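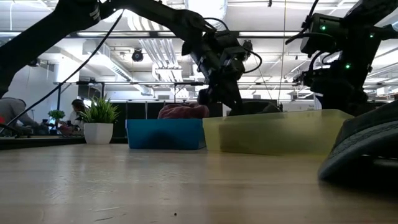 Evie Heywood asked before we got going if the bins were going to be a proper agenda item this time or left to the end again. Everyone fine with moving them up. So order below doesn't match the agenda that went out.

WORTHORPE SHARED FLOOR, SOFT ITEMS AND STORAGE
Minutes, July 25, 2022

There: Graham Crabtree (chair), Evie Heywood, Ehsan Sandhu, Teodoro Ignacio (notes)
Apologies: Neville Rowbotham, sent comments by email, put in where they fit

1. Last minutes
Agreed. One fix, the shelf labels were Ehsan's action, not Evie's. Changed.

2. Bins (was item 6)
Evie: can't tell what goes in which. Blue one has been used for cloths, socks, whatever was in someone's hand. Yellow-green one you can half see through so people assume it's the "look in here" bin and put odd things in it. Wants a rule.

Long talk. Graham would go by color, blue for cloths and the other for everything else. Ehsan says that falls apart the first time a bin gets swapped, go by label. Teo for labels also. Neville's email: "Label on the short side please, the long side faces the cabinets half the time." Fair point, nobody had thought of it.

Agreed:
Blue bin, cloths only, all colors, folded or not.
Yellow-green bin, socks and small soft things.
Caps don't go in either bin, see item 4.
Labels on both short sides. Big letters.

Lids came up. Heltari quote for lidded ones is still sitting in the inbox. $976 for the full set incl. delivery. Graham thinks too much for boxes. Evie thinks too much for boxes. Left it. Ehsan to ask if they do them without wheels.

Evie also asked that when a bin is emptied it is really emptied. Things get stuck down in the corners. Noted.

3. Socks
Pairs. Main problem is still pairs. The grays look alike until you have them side by side and then one has a longer cuff. Two people have now paired the same sock with differnt partners in one week and both were sure.

Ehsan tried safety pins in February, they came back from the wash with rust marks on the toes so that's out. Teo suggested a colored stitch inside the cuff, same color for both socks in a pair. Graham asked who sews. Silence. Teo sews, as of now.
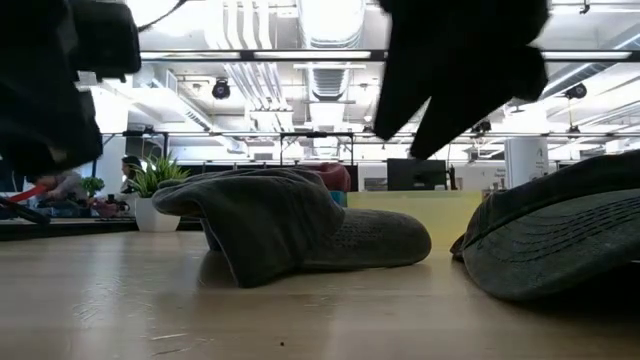 Also agreed socks get laid out flat before pairing, cuff to cuff and toe to toe, and not balled up afterward. Balling stretches the cuff out on one of them, then it doesn't match its pair any more and we're back where we started. Fold once in the middle, lay them in the bin, done.

Odd socks: keep for 28 days then rags. Evie wanted longer. Neville (email) wanted "same day". 28 it is.

Holes: straight to rags, don't put back in the bin hoping.

4. Caps
Still no home for these. They've been living on whatever table is nearest, on top of whatever is there. Bills get bent. If a cap ends up under another cap for long it goes flat on the one side and you can steam it but it never sits quite right after.

Options talked about:
Hooks on the end of the cabinets. Graham likes it. Ehsan says the doors need to open. Measured it in the break, he is right, the doors would catch.
Rail with clips. Clips leave a mark on the bill. No.
Stacked, crowns inside each other, all bills one way, on the shelf. Costs nothing. Going with this until someone has a better idea.

Not more than one stack. If the stack gets tall it tips, start sending them down to the store room instead.

Teo asked if caps get washed with the rest. Evie: no, by hand, cool water, dry them over a bowl. She did the last lot and will write it up on a card. Fothergill (laundry) won't take caps at all, it's in their terms, Graham checked.

5. Cloths
Teal, yellow and the reddish ones all get folded differently depending who does it. Some in thirds, some in quarters, some just sort of put down. Thirds won't stack on quarters.

Agreed quarters, corners squared, open edge away from you. Same for every color. Ehsan to fold one of each and leave them on the shelf as the pattern. Please don't use the pattern ones!!

Crumpled cloths in the blue bin are OK if they are waiting to be folded. Not OK if they have been waiting since the last meeting.

Fothergill pickup now goes at 11, not after lunch. Bag has to be by the door before then. Missed it twice this month. Bag limit is 30 items, anything over gets charged as a second bag, so leave the extras for the next one unless they're really bad.

Evie thinks the new detergent is making the yellow ones stiff. Others hadn't noticed. Will ask Fothergill what changed.

6. Tabletops
Light wood ones. Scratches at the front edge where things get dragged. Lift, don't drag. Bins especially, grit gets under them.

Flasar oil came, two cans, one dented but not leaking. Graham to do the tops one at a time so there's always somewhere to work. Needs overnight before cloth goes back on it, otherwise you get oil marks on the cloth and then that's another wash. Will put a note on whichever one is drying.

Nothing to be left on the tabletops at close. Went around on this a bit. Ehsan says if he is halfway through sorting he'd rather leave it out and pick up where he was. Graham OK with that if there's a slip of paper with a name on it. So: clear at close, or a name on it.

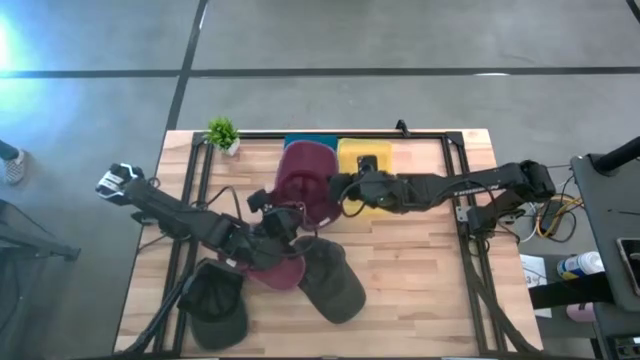
Caps and folded cloths, table with the narrow-plank top.

7. Plants
Short one. The real ones get watered by whoever is nearest and sometimes by three people on the same day. Teo to put a saucer under the small ones, and a tick sheet. The spiky one by the benches is artificial, please stop watering it. Evie tipped it out last week, quite a lot came out.

Neville's email asks if plants could come off the worktops. Not agreed, people like them. Can move back toward the edge when cloth is being folded.

8. Store room
Didn't really get to it. Shelf labels now printed, not up. Old blankets still on the bottom shelf, nobody claims them. Ehsan will put a note around and if no answer they go to the animal shelter, they take blankets, not pillows.

9. AOB
Evie: tape for labels has gone missing again, the wide one. If you have it put it back in the drawer.
Graham: whoever borrowed the steamer, needs descaling before it goes back.
Teo: can we start on time.

Actions
Ehsan: ask Heltari re bins with lids, no wheels. Pattern folds. Blanket note. Shelf labels up (carried over)
Teo: stitch the sock pairs, saucers, tick sheet, bin labels both short sides
Evie: cap washing card, ask Fothergill re detergent
Graham: Flasar oil, tell Neville what was decided on the plants
All: find the tape

Next meeting to be fixed by email, Graham away for some of next month so probly after he's back.

Notes T.I., corrections to me please before they get pinned up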